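Office Equipment Forum > Policy > Retiring older desktops

L_Tuhiwai
Drindon will replace 60 desktop computers in June. Members are asked to comment on whether processors should be removed before the boards go to the recycler.
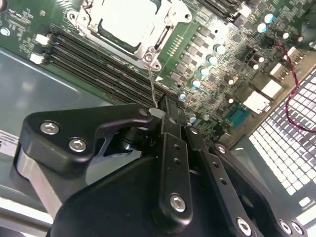
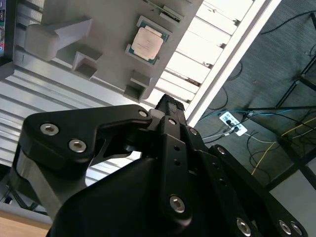
A board with its socket, then a desktop processor.

Replies (4)

k.agyeman
Our office supports removal. Processors held in stock served us well for 18 months.

FedirK
I must disagree. Staff time exceeds the resale value - we spent 12 hours on one batch.

k.agyeman
That batch included drive removal, which policy requires in any case.

WSarpong
Gratier accepts complete boards only. Please review the contract before any parts are taken out.

L_Tuhiwai
Thank you. I will request the contract terms and post them in this thread.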